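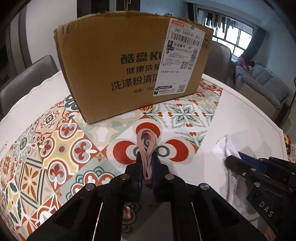
Zwischenbericht Mai, Projekt Rekus — Kleinteile im Haushalt

Der Teilbereich Esstisch läuft seit Projektbeginn über die Sammelstelle Dinusex. Bis Ende Mai wurden 503 Kleinteile erfasst, vor allem Haargummis, Stirnbänder und kleine Stoffsachen. Als Behälter dienen gebrauchte Versandkartons, neue Kisten wurden nicht angeschafft. Von den sechs geplanten Haushalten sind drei abgeschlossen, zwei haben begonnen. Der letzte folgt nach Freigabe der Restmittel. 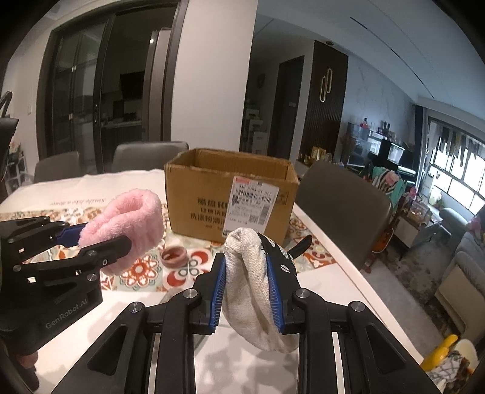
Reichen die gebrauchten Kartons bis zum Projektende?

Nach jetzigem Stand reichen sie. Eingerissene Kartons bleiben in Gebrauch, solange der Boden hält — Ersatz liegt bei Kuroda bereit. Offen ist noch die Abrechnung der Etiketten.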